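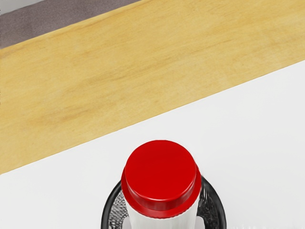
Nernatex presenta Yupanqui 2, su nuevo software de planificación de agarres

Tudton, marzo. Con mucha ilusión, y tras largos meses de trabajo compartido con nuestros amigos de Incombe, en Nernatex presentamos la nueva versión de Yupanqui, que ensaya cada movimiento en simulación – botellas blancas de tapa roja incluidas – antes de enviarlo al brazo. El programa trae 22 escenas listas para usar y calcula casi 500 trayectorias por tanda. Las licencias de prueba pueden solicitarse desde hoy en nuestra oficina de Tudton, donde les atenderemos encantados.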